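Re: [zirnari-users] Depth filter rejecting views with too little in them

From: Zbigniew Czerwiński
To: zirnari-users

On Friday, Rernance support wrote:

> We are running the Zirnari pose tracker against rendered views from
> our simulator. It mostly works, but whenever the wrist view turns
> towards a bare wall the tracker drops to "lost" and the planner
> stops. We have 2,000 episodes and 634 of them end this way. We
> tried lowering min_features from 97 to 40 and it made things worse:
> the tracker then stays "good" but the pose walks off sideways.
>
> Is there a setting we have missed, or is this a bug in the filter?
>
> Also, should the gripper be masked out before the features are
> extracted? The manual says yes in one chapter and nothing at all in
> the chapter on simulation.

Thanks for the log files. I ran the first batch over the weekend on the current development branch and I can reproduce it. I don't think it is a bug in the filter as such, but the defaults are poor for this case and the error message is worse.

Taking the threshold first. min_features counts corners after the mask has been applied but before they are checked for spread. In a view of a plain wall you might still pass the count if there is one thing with sharp edges in it, such as a picture frame off to one side. All the corners then sit in one small part of the view. The solver has plenty of points and very little to fix the rotation with, so a small error in the points turns into a large sideways error in the pose. By lowering the number to 40 you have told the tracker to accept exactly those views. 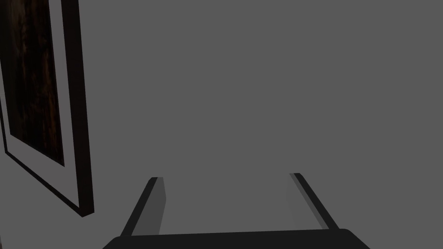
The setting you want is min_spread, which was added for the Drelura people and never made it into the manual. It divides the view into a grid and asks for features in at least that many cells. Put min_features back to 97 and set min_spread to 5 to begin with. You will get more "lost" results at first, not fewer, but they will be true ones, and the next part deals with them.

The planner should not stop when the tracker says "lost". It stops because the example launch file connects the tracker state straight to the planner's halt input. That was fine on a real arm with a person standing by the stop button, and it is a bad choice for a batch run. Change the connection so that it goes through pose_hold, and set hold_time to 1.5 seconds. During that time the pose is carried forward from the joint readings, and the planner is limited to slow moves. If the tracker has found nothing by then, the planner backs up along the last path it took until it reaches a view that was "good". Only if that fails does it halt.

In the config file it looks like this:

tracker.min_features = 97
tracker.min_spread = 5
tracker.on_lost = pose_hold
pose_hold.hold_time = 1.5
pose_hold.source = joints
planner.on_hold_expired = retrace

Please note that retrace needs the path buffer switched on. It is off by default to save memory. A buffer of 1,000 points is more than enough for episodes as long as yours.

On the mask: yes, mask the gripper, in simulation as well. The chapter on simulation was written separately and that step was left out. The trouble with the gripper is that it is fixed to the wrist, so its edges hardly move in the view whatever the arm does. With a busy background those points are outvoted and thrown away. With a flat grey wall behind the fingers there is nothing to outvote them, and the dark edges of the base and the fingers are some of the strongest in the view. The solver then concludes that the camera is standing still. I believe that is the second kind of failure in your logs, the one where the pose freezes while the joints are clearly moving.

A mask drawn once for the open gripper is not enough. The fingers move inwards when it closes, and the fixed mask then leaves part of them uncovered. Use mask_from_model and give it the same gripper model that your simulator draws. It reads the finger joint and redraws the mask for each view. Grow it by three or four pixels so that the outline itself is covered too. In my runs it added less than a millisecond per view, so I would leave it on all the time.

One thing I would not do is put a pattern on the simulated walls to help the tracker. It was tried on the Abu Hammour set-up and the numbers improved nicely, then fell back as soon as the same code ran in a room with painted walls. If you want to vary the walls for training, that is a different matter, but keep a good share of them plain.

I have not tested any of this with even lighting turned off. With shadows on the wall you will get weak corners along the shadow edges, and those move when the arm moves if it is the arm casting the shadow. min_spread will count them like any other. There is an open ticket for it and I have no date for a fix.

I will change the default for on_lost in the August release and add min_spread to the manual. The message "tracker lost: insufficient input" will be split in two, one for too few features and one for poor spread, so that people stop reaching for the wrong setting.

Could you rerun the 634 failed episodes with the settings above and send me the ones that still halt? The state log and the joint log are all I need, please leave out the rendered views as the list server refuses large attachments.

Zbigniew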